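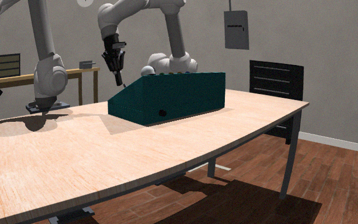 # Chapter 7: Moisture Movement in Timber

## 7.1 Scope of the chapter

Timber exchanges water vapour with the surrounding air throughout its service life. As it does so it changes in dimension, mass, stiffness and electrical resistance. The preceding chapter dealt with wood anatomy at the cellular level. This chapter applies that material to joinery and furniture components, where small dimensional changes govern whether a panel stays flat, a drawer runs freely or a glued joint holds.

Structural members are treated in Part 2. Readers concerned mainly with framing timber may omit Section 7.6 without loss of continuity.

On completing the chapter the reader should be able to:

- define moisture content, fibre saturation point and equilibrium moisture content;
- calculate the expected movement of a board from its width, sawing pattern and change in moisture content;
- select fixings that restrain a solid top against lifting while permitting movement across the grain;
- interpret readings from resistance and capacitance meters, including species correction.

## 7.2 Moisture content

Moisture content (MC) is the mass of water in a piece of timber expressed as a percentage of its oven-dry mass:

**MC = (m₁ − m₀) / m₀ × 100**

where m₁ is the mass of the specimen as received and m₀ its mass after drying to constant mass in a ventilated oven. Because the denominator is the dry mass, values above 100 per cent are possible and are common in the sapwood of freshly felled softwoods. Students coming from food or soil science should note that some branches of those disciplines use the wet mass as the basis. The two conventions are not interchangeable.

*Worked example 7.1.* A specimen has a mass of 236 g as received and 200 g when oven-dry. The mass of water is 36 g, and the moisture content is 36 / 200 × 100 = 18 per cent. A board at this value is unsuitable for interior joinery in most heated or air-conditioned buildings and should be conditioned further before machining.

## 7.3 Free and bound water

Water is held in timber in two forms. Free water occupies the cell cavities and is retained by capillary forces. Bound water is held within the cell walls by hydrogen bonding to the hydroxyl groups of cellulose and hemicellulose.

During drying, free water is lost first. Its removal reduces the mass of the board but, in the absence of collapse, has little effect on its dimensions. The condition in which the cavities are empty and the walls remain saturated is called the fibre saturation point (FSP). Below FSP the walls give up bound water, the microfibrils draw closer together, and the timber shrinks. Strength and stiffness generally increase over the same range.

FSP is an idealisation. In a drying board the surface may be well below it while the core is still well above, and the resulting stress gradient is the principal cause of surface checking. Collapse, which affects several eucalypts of the ash group, has a different mechanism and is discussed in Section 7.8.

## 7.4 Directional shrinkage

Shrinkage is anisotropic. Tangential shrinkage, measured parallel to the growth rings, is commonly close to twice the radial value. Longitudinal shrinkage in normal wood is small enough to be neglected in furniture design, although juvenile and reaction wood may depart from this rule.

The practical consequences depend on sawing pattern. A backsawn board moves more across its width than a quartersawn board of the same species and tends to cup away from the heart as it dries. Quartersawn stock is more stable in width and moves more in thickness.

For small changes below FSP, movement may be estimated from:

**ΔW = W × k × ΔMC**

where W is the initial width in millimetres, k the unit movement for the species and direction (as a decimal fraction per one per cent MC) and ΔMC the change in moisture content in percentage points. Values of k are tabulated in Appendix C.

## 7.5 The Moltthorpe case

The Moltthorpe bench tops are used for calculation throughout this chapter. The tops were glued up from backsawn boards at the Lalthorpe workshop and screwed rigidly to steel underframes through round holes. Inspection notes dated July 26, 2019 record splits at the ends of 7 tops, in each case running inward from the outermost fixing. Glue lines were intact.

The replacement detail, referred to in the exercises as the Cirkell fixing, uses slotted holes with the long axis of the slot at right angles to the grain. A single round hole at mid-width locates the top, so that movement is shared equally between the two long edges. Slot length is derived in Section 7.6 from the seasonal range of equilibrium moisture content at the site.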